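Order Sorter, Small Goods (part-time)
Nareck, Prundinau site

Posted September 8, 2018

Mixed small items reach the sorting bench in open bins. The sorter separates them by type, checks each against the stock list and repacks them for the shelves. Typical contents include hand tools, tape measures and rolls of tape.

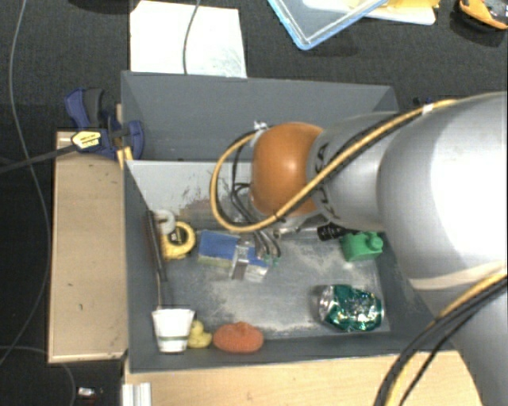

Shifts are four hours, 20 hours per week. Applicants must be able to read printed labels and lift a full bin. Training takes 2 days and is paid. Apply in writing to Nareck, quoting reference 99.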